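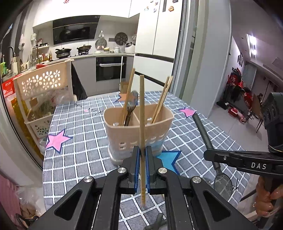 The Nanano hand gripper comes in a box with far too much foam and a booklet that calls it "intuitive". You squeeze, two fingers close, and whatever you've picked up is recorded for a robot to learn from later. Estrella, who make it, suggest starting with foam cubes. I went straight to cutlery. A single wooden chopstick is a mean test for any pair of fingers, but the blue rubber pads will hold one upright, which is better than I manage with noodles.

Spoons are another matter. A long thin handle wants to swivel, and you learn to close the jaws slowly and keep your elbow in.

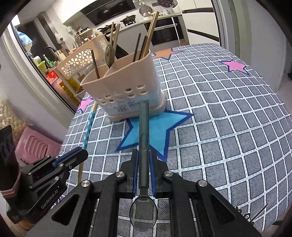 My wrist started complaining after 10 minutes, and by 12 I had swapped hands. Imelda Gatchalian, whose opinion I trust on anything with a hinge, thinks the grip is fine and my wrist is the problem. The older Dromusex is lighter but its pads are horrid - shiny and useless on varnish.

At £758 it isn't a toy, and the carry case takes it to £801. Skip the case. Mine lives in a shoebox.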